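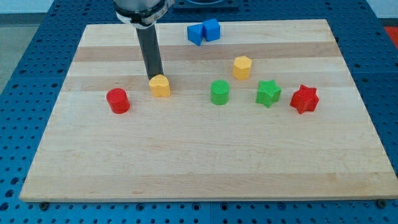 浅色木板,架在蓝色冲孔台面上

怎样坐夜班车去Retdale,并且第二天还能走路

去Retdale有两种走法。白天的班车风景好,票价1340,基本坐满了带折叠椅的退休旅行团。夜班车1010,窗外什么也看不见,省下的钱刚好够你下车后买一顿后悔的早餐。下面讲的是夜班车。

第一步:买票
票在Keketo总站二楼买,窗口上写着“问讯”。写着“售票”的那个窗口卖的是电话卡。网上也能订,但系统会默认给你选最后一排,那里的座椅靠背放不下去,旁边就是厕所。请选左侧靠前的位子,右侧整夜对着会车的大灯。

第二步:收拾行李
大件进车底行李舱,拿好行李牌,没有牌子师傅是不给取的,你当面把箱子里的袜子花色背出来也没用。随身小包里放:外套、水、耳塞、充电宝、一卷纸。外套要厚的。车上的空调只有一个档位,大概是照着运鱼的标准调的。

第三步:吃晚饭
发车前两小时吃完,清淡一点。总站门口那家炖羊肉很香,我第一次去吃了两碗,后面的188公里盘山路让我把每一块都重新认识了一遍。晕车药在上车前半小时吃,进了山再吃就只剩心理作用了。

第四步:熬过Mahmoudi
凌晨车会在Mahmoudi停一次,司机说停十分钟,意思是他抽完烟就走。下车前记住车牌,停车场里同款白色大巴能排一长溜。厕所收零钱,不找。小卖部的煮玉米可以买,三明治看看就好。

第五步:到站
天刚亮到Retdale,旅馆中午才让入住。别在车站门口跟拉客的人讨论这件事,他们有很多办法。出站左转,沿河走到Zelus旅舍,前台可以寄存行李,住不住都行,交点押金。院子里有热水,也有长椅,我在上面睡过质量最高的一觉。

补充几句
三月路上常有塌方,班车说停就停,退票要拿原始票据,手机截图不认。其他月份基本准点,误差在一顿饭以内。回程票到了当天就去买,节假日前尤其如此。我有一回拖到最后,只剩最后一排。

更新于2018年9月10日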